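Cue Reactivity and Delay Discounting in Adults Who Vape
Student project report, Kwame Adjei

3. Results
Of 27 participants recruited through the Nutby clinic, 11 completed both sessions. After removing responses under 200 ms, 3,851 trials remained. Craving ratings on the Idine scale rose after the vaping cues, but did not predict discounting rate.

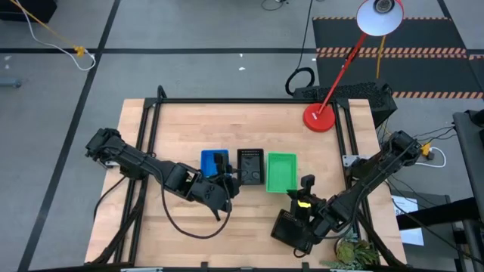
4. Limitations
Sessions ran up to 10 days apart, and time since last use was self-reported. The sample is too small for subgroup tests.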